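Looking after the common parts: surface finishes in shared housing
Speaker notes, Sturnach Housing Association, residents' and staff briefing
Speaker: Ching-wen Lau, Property Standards

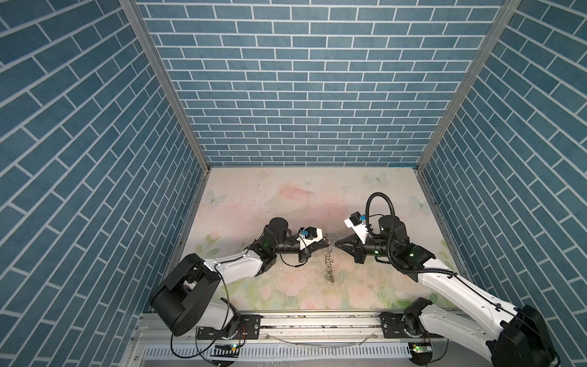 Opening (2 minutes)
Welcome those attending and confirm that the session will close by noon. Papers are on the side table. Questions on rents and service charges should go to the Friday surgery and will not be taken today.

State the purpose: to set out how the Association selects, cleans and replaces wall and floor finishes in entrances, stairways, laundries and shared kitchens.

Background
The Association manages 179 homes across Kikcombe and Tuhiwai Court. Finishes in the common parts were last reviewed as a whole before the two estates were brought under one management. As a result, standards differ between blocks, and residents have rightly asked why.

Pause. Acknowledge the letters received from Kikcombe about the east stairway.

Choice of finish
Patterned surfaces are permitted in common parts under the revised standard. Brick and tile patterns suit walls which receive regular knocks. Floral and other printed floors may be kept where residents prefer them, provided that the surface is sound and the joints are closed.

Plain pale floors will no longer be laid in entrance halls. They show marks early and lead to a large share of cleaning complaints.

Where two finishes meet at a corner, a fixed trim is to be fitted. Loose or missing trim should be reported on the day it is noticed.

Cleaning
Contractors are to use a neutral cleaner on all printed floors. Bleach is not to be used on any patterned surface. Stairways will be washed weekly and laundries twice weekly.

Refer to page 3 of the handout. Do not read the table aloud.

Replacement
A floor will be put forward for replacement when damage affects more than 20 per cent of its area, or sooner if there is a risk of tripping. Residents of the block will be given 30 days to comment on the proposed finish. Samples will be on view at the Lundico Road office.

Makis Lambrakis will speak to the works programme. Hand over here, then return for questions.

Points to have ready if asked
Work inside individual homes is outside this standard.
The July programme covers Tuhiwai Court first, followed by the east stairway at Kikcombe.
Written comments may be left at reception or handed to any member of the property team.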